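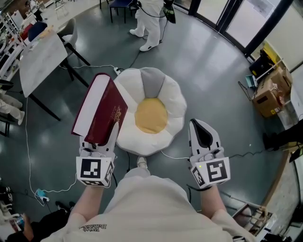

Amuvis FAQ

I get the same handful of emails every month, so I finally sat down and typed up my answers. If yours isn't here, write to me and I'll probably add it (eventually!).

What does Amuvis do?
It takes recordings from hand-held grippers and turns them into something you can train a policy on. You feed it video and it gives you back a 3D path for each hand, how far open the fingers were, and a list of the bits it didn't trust. That last part is my favorite, and the one people skip.

Do I need the marker blocks?
Yes, for now. We find each gripper by the black-and-white patterns on its block, and a block beats a flat tag because you can twist your wrist and there's usually still a face to read. I'd love to go markerless someday, but Diệp Quan tried it over the winter and the paths wobbled like crazy whenever both hands got close together.

My left and right hands swap halfway through. Help!
You've got the same marker IDs on both blocks. Print a second set, edit hands.cfg, and rerun. You don't have to record anything again if the IDs were different all along and only the config was wrong.

Does a shiny floor matter?
More than I expected. Ours reflects the windows, and early versions would happily pick up glare as a marker corner. Turn on reject_glare and lower your exposure a notch. If you still get jumps, send me the clip, I kind of collect these.

Why was my episode thrown out?
Most likely too many frames with no marker in them. The default is to drop an episode after 116 missing frames in a row. You can raise it, but Jocelyn Castillo went up to 500 on the Jandholm recordings and then spent a week wondering why the arm cut corners. The gaps get filled with a smooth curve, and a smooth curve goes straight through a table if it wants to.

Can I pick up books with it?
Sure, go for it. Thin paperbacks flop, so start with a hardcover stood on end and pinch it lightly.

What's Stan?
Stan is the planner, a separate download. It checks that a path is reachable by your arm before you run it. Error 526 means it isn't, and moving the base back a little fixes it more often than you'd think.

How much memory do I need?
4 GB gets you through short clips. For the long Skultasbridge set I'd close your browser first.

Is there a Mac version?
Half of one. The viewer works, the solver doesn't yet.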